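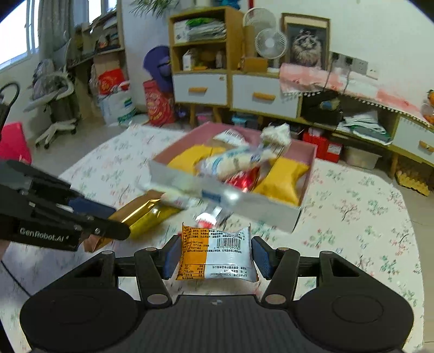
*Right-hand gripper holding a snack packet by its two side edges, left-hand one at the gold and yellow packet.*

**Gripper lets go of snack packets halfway to the box**

Posted by Branwen Gronow, Monday, December 18, 2023

I sort small snack packets into a shallow cardboard box with a pair of hand-held two-jaw grippers. The right one has started dropping things. It closes on the packet normally, I lift, and somewhere between the table and the box the jaws ease open by a few millimetres and the packet slides out. The log shows error 636 each time, then the jaws go slack until I restart.

It was fine in September. Out of 2481 picks logged since then, the first 2297 had no error at all, so this is recent. The left one has never done it. I've wiped the finger pads with a damp cloth and swapped the cables over, and the fault stayed with the right one. Foil packets seem worse than the matt ones, but I haven't kept a proper record of that. Is it the pads, the motor or the software?

---

**Predell**

If you swapped the cables and it stayed put, leave the cables alone. On ours a similar fault was the jaw losing its zero position. When it doesn't know where closed is, it pushes too hard, gets warm and cuts the holding current, and you'd see the jaws relax just as you describe.

Try this:

1. Power off and take anything out of the jaws.
2. Move them by hand from fully open to fully closed. Feel for a gritty patch.
3. Power on with the jaws closed and run the zero routine again.
4. Set the holding force lower than you think you need. A snack packet weighs next to nothing.

Keep your fingers out from between the pads during step 3. Mine snapped shut without warning and I had a bruised thumbnail for a week.

If it's gritty at step 2, stop there and open it up. We had crumbs in the linkage from a burst packet.

---

**hrynyshyn**

get new pads. foil is slippery

---

**Jedarlow**

Pads alone wouldn't give you an error code, so I'd go with Predell. One thing to add: check the temperature reading, if your log has one, at the moment of the drop. If it climbs over a run and the fault only comes after a few minutes, it's heat. If it drops the very first packet from cold, look at the zero or the linkage screws. One of mine had worked loose and needed 7 quarter turns.

---

**Branwen Gronow**

Gritty near the closed end. I've left it switched off and will open it tomorrow.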